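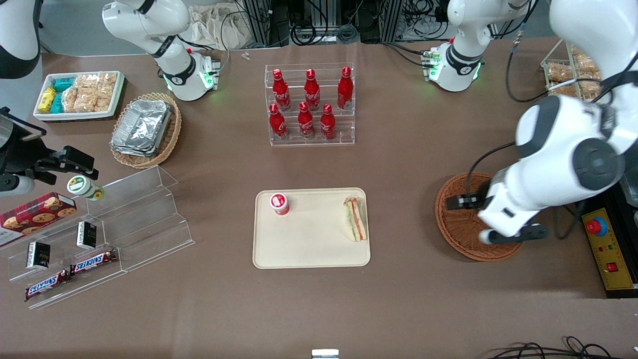

Photo: Wynne Retail Review

Arnetti Round Wicker Basket, medium

Small shops get through a lot of baskets. We bought 10 of the Arnetti medium in October and put them to work at our Rurndale store, by the register and at the end of the bread aisle.

The weave is tight and the rim is finished well. After a full season only one has a broken strand. They stack, but not neatly, and two stuck together need a good pull. Crumbs and onion skins get into the bottom and have to be brushed out. A plastic basket can go under the tap and be done with.

Customers do pick from them more. Garlic and lemons sold faster than they had from the wire rack, though we also moved them closer to the door, so take that as you like.

Shipping from the Prerkberg warehouse took almost 71 hours. The box was crushed at one corner and the baskets were fine. Item number is 1048. The large size has a handle that gets in the way of a price card, so I would stay with the medium.

Good for dry goods and anything wrapped. For loose greens, buy a liner or use something else.

Rating: four out of five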